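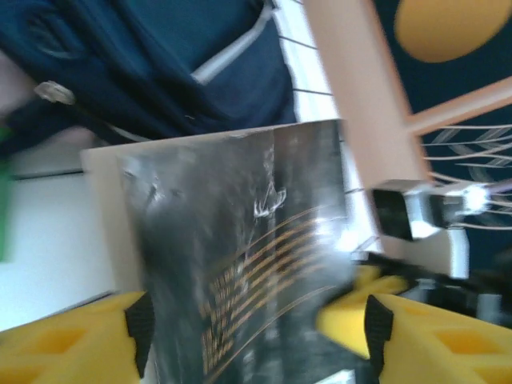 Why Do Ants Walk in a Line?

Plurkcombe Extension Office, Young Naturalists Pages
Aug 25, 2019
270 shares | 5 comments

Many families in Plurkcombe find ants in the kitchen in late summer. The ants often walk one behind another, from a crack near the window to a crumb on the floor. It can look as if they are following a leader. In fact they are following a smell.

The first ant

An ant that leaves the nest to look for food is called a scout. Scouts do not know where the food is. They wander, turn back, and wander again, touching the ground with the two feelers on their heads. These feelers are called antennae (say "an-TEN-ee"). An ant uses them to smell, to touch, and to learn whether another ant comes from its own nest.

When a scout finds something sweet, such as a drop of juice, she drinks some of it and starts for home. Worker ants are all female, and so we say "she." As she walks, many kinds of ant press the tip of the body to the ground and leave tiny amounts of a special scent. Scientists call this kind of scent a pheromone (say "FAIR-uh-mone").

The trail grows

Other workers in the nest notice the scent and follow it to the food. If they find some, they add scent of their own on the way back. The trail becomes stronger, and more ants follow it. A nest with 1000 workers can fill a trail very quickly. 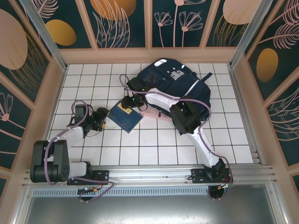
Backpack, book and pouch on white tiles.

When the food is gone, the ants stop adding scent. The old scent fades into the air, and fewer ants come. No ant gives the order to stop.

Do all ants do this?

No. There are thousands of kinds of ants, and some hunt alone. Some desert ants find their way home by using the light in the sky, because scent does not last long on hot sand. The small dark ants that come into houses in our area are mostly trail followers. 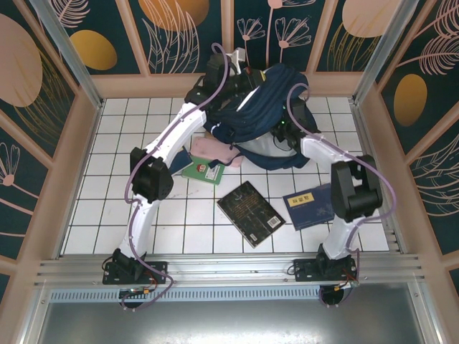 Carpenter ants are larger and also live in our county. They make tunnels in damp or rotting wood, but they do not eat the wood as termites do. They carry it out of the tunnels in small pieces, which look like sawdust. If you find a pile of this kind indoors, show it to an adult.

What to do about a trail indoors

Ask an adult before you begin. Watch the trail first and try to see where it starts and where it ends. Then clean up the food and wipe the trail with a cloth and soapy water. The soap helps to remove the scent, and the ants that arrive later have a harder time finding the way. Keep sweet foods in jars with tight lids.

Do not touch ant bait or spray. These products are for adults to use, and the directions on the label must be followed.

Outdoors, ants are best left where they are - they loosen the soil, carry seeds, and eat other small insects.

Words to know

Antennae: the feelers on an insect's head.
Colony: a group of ants that live together.
Pheromone: a scent that an animal uses to send a message to others of its kind.
Scout: an ant that searches for food.

2 people saved this page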